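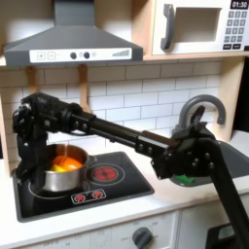 Teleop or hand guiding for pot tasks?

zomthorpe_7
I have 800 demos by remote control and the policy still fumbles at the pot rim. Would moving the arm by hand give cleaner data?

anas_bataineh
Cleaner paths, yes. But your hands end up in the camera view. I'd stay with remote and slow down near the rim.

denuv
Disagree. Slow demos taught mine to stall. I'd redo the last part by hand and crop the wrist view.

zomthorpe_7
Same pot from another view: 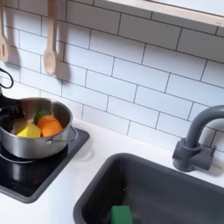
Gripper at the near left rim, toy food in the pot

anas_bataineh
How many operators? Mixed habits hurt more than speed does.

zomthorpe_7
Two. One goes for the rim, the other for the handle.

denuv
Then split the set by operator and train again. I still wouldn't go slow.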